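Druditham gripper mount kit, a few weeks in

I've been wanting to write this one up since October! The Druditham kit is a mounting and wrist camera set for people building an arm cell in a shared workshop, and I paid 300 for it with the long cable. Fitting it took me 2 evenings, mostly because I routed the cable wrong and had to start again (my fault, the leaflet is clear enough if you read page 9).

What I love is how solid it feels once the screws are in. My old Bremlow bracket used to creep, and I'd be forever re-zeroing before I could try a single pick. Delphine Hutchins at the Tedcombe workshop lent me her hex drivers, and now she wants one too.

Blocks, a book and a plate on the white table:
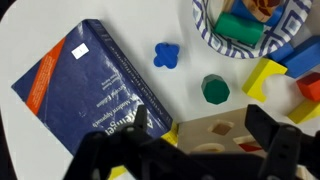
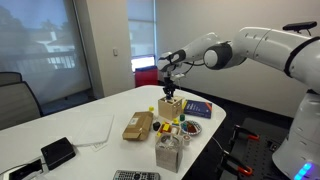
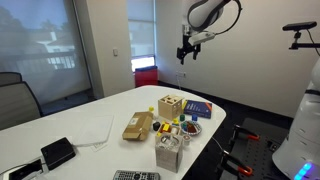
The software side is plainer. Calibration runs from one script and remembers your settings, though the error messages could be friendlier – I had "fault 400" twice and found the answer on the Ridgeway forum, not in the manual. Spare screws would be nice as well. I'd still buy it again tomorrow, and next I want to try the softer finger pads.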